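Filed under: Kitchen > Store Cupboard > Quick Fixes

We use cookies to remember your settings and count visits. Accept all | Manage choices

Pepper, salt and spices: a few things worth knowing

Quick one this month as we're mid-move and half the kitchen is in boxes. February is when I turn out the spice shelf anyway. Notes as I went along, plus a few that readers sent in.

Sort first. Everything out, wipe the shelf, look at what you've got. I had three open jars of ground coriander and no cumin. Typical.

The sniff test. Open the jar, rub a pinch between your fingers, smell it. Strong smell, keep. Faint smell, use double and finish it this month. Smells of dust, compost. Ground spices go first. Whole ones last years if they're kept dark and shut tight.

Don't keep them over the hob. I know, everyone does, it's handy. Heat and steam are what kills them. A drawer is best. Lay the jars flat with the labels up and you can see the lot without picking any of them up.

Clumpy ground spices. Steam again, from shaking the jar over a pan. Shake into your palm or a spoon first, then tip in. If it's gone solid but still smells fine, break it up with a fork. If there's any sign of mould or bugs, bin the lot and check the flour too.

Salt that won't pour. Few grains of uncooked rice in the cellar, old trick, still works. Lacey Yeoman from Trercombe uses a piece of dry cracker in hers and swaps it every few weeks. She's by the sea so it's a constant battle down there.

Toasting. Dry pan, medium heat, whole seeds, keep them moving. Off the heat as soon as you can smell them, and straight out onto a cold plate or they carry on cooking. Black cumin seeds taste horrible, no rescuing them, start again.

Now grinders, as I get more letters on these than anything.

Wooden ones never go in the dishwasher. Don't soak them either. Wood swells, cracks, and the top stops turning. Damp cloth on the outside, dry it straight off, thats it. Once or twice a year a dab of food-safe mineral oil on a bit of kitchen paper, leave overnight, buff off. Not olive oil, it goes sticky and smells.

Cleaning the inside. Empty it. Grind through a spoonful of dry uncooked rice, let it all come out, then tap the bottom and have a go with a dry pastry brush. Old toothbrush does for the corners. Check your instructions first if it has a ceramic mechanism, some makers say no rice.

Stuck or slow. Nine times out of ten it's one big peppercorn jammed sideways. Turn it upside down, loosen the knob on top, give it a knock with the heel of your hand, turn backwards a bit if it'll let you. Still stuck, take it apart over a tray so you don't lose the spring. (I lost the spring.)

Too coarse or too fine. On the kind with a knob on top, tighter is finer, looser is coarser. If yours keeps changing by itself the knob is working loose as you grind, so nip it up each time you refil.

Filling without the mess. Rolled up bit of card as a funnel, or a small jug with a proper lip. Don't fill right to the top, leave a finger's width or the peppercorns jam.
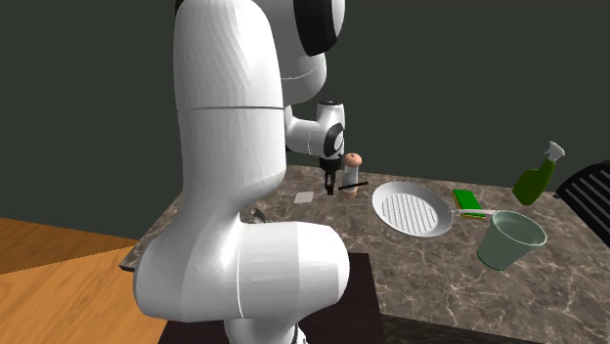 Pepper grinder with a wooden top and a pale body. Dry cloth for the wood, always.

Pink peppercorns on their own are too soft for most grinders and gum the thing up. Mix a few in with black if you like the look, or crush them in a bowl with the back of a spoon. Same goes for wet sea salt, wants a grinder made for it. Salt also rusts plain steel mechanisms so don't swap a pepper one over to salt.

How much to buy. Less than you think. Chiharu Ichikawa wrote in to say a 300g bag of peppercorns saw her through well over a year and she cooks every night. I buy 25g of most ground things now and don't feel bad about running out.

Labels. Masking tape and a pen, write the month you opened it. Stick it on the bottom so the shelf still looks nice. Tetsuya Sekiguchi puts the date on the lid instead, which is quicker but lids get swapped.

Smelly jars. Wash, dry properly, then a spoon of bicarb left in with the lid on overnight. Curry powder jars take two goes. Rubber seals hold the smell worse than glass, so wash them separatly and leave them on the windowsill a day or two.

Turmeric on the worktop. Get it while it's wet. Paste of bicarb and water, leave ten minutes, wipe. Try a hidden corner first on anything shiny. On white cotton, wash it and hang it out in the sun, fades it better than anything out of a bottle.

Next time, tea towels, and why yours have stopped drying. Send me your tips before then if you can, box number is the same as before.

Get our tips by email once a month. Enter your address to sign up. Unsubscribe any time.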